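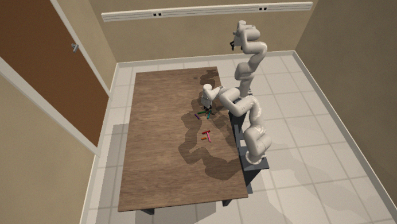

Finish for a table top that keeps getting water rings

Posted by Nusrat Munasinghe

I have a solid wood work table that was finished with one coat of wiping oil in January. Cups leave white rings on it, and the spot where I rest my forearms has gone dull. I want to recoat it without stripping to bare wood. The can is gone, so I can't say exactly what the oil was. I have a quart of Larnon water-based polyurethane left over from a door. Can it go over the oil, or do I need something in between? The table is too heavy to move, so I would be doing this indoors with the window open.

Baoshan Shi

Water-based poly can go over oil if the oil is fully cured. One coat from January should be, but test it. Rub a white cloth with mineral spirits on a corner. If the cloth picks up color or feels gummy, wait longer or plan on stripping.

If the test is clean, the order I would use is:

Wash with mineral spirits and let it dry overnight.
Scuff by hand with 220 grit, with the grain. Do not use a power sander on an old oil coat, it loads the paper and leaves swirls.
Vacuum, then wipe with a barely damp cloth.
Brush on one thin coat of dewaxed shellac. It dries in an hour or so and sticks to both the oil and the poly.
Scuff lightly with 320.
Three coats of the poly, scuffing between coats. Follow the recoat time on the can.

The white rings are moisture in the finish, and most will come out with the mineral spirits and the sanding. A black ring is in the wood itself and will need oxalic acid on bare wood, so look at the color before you start.

Check the underside too. If the bottom has no finish at all, put one coat on it. A top sealed on one face only can cup when the humidity changes.

Dinesh Howlader

just use paste wax, I have had it on my desk for 5 years and never had a problem. coasters are cheap

Settimio Sartori

Do not put wax on it if you still plan to use the poly. The poly will not bond, and wax is hard to remove completely from open grain. Wax also does very little against a hot cup.

I agree with the shellac step in the first reply. Make sure the can says dewaxed. Regular shellac contains wax and the poly may peel at the edges a few months later. Also, the poly will feel dry long before it is hard. Give it a week before you put anything heavy on it, and keep the forearm area clear if you can.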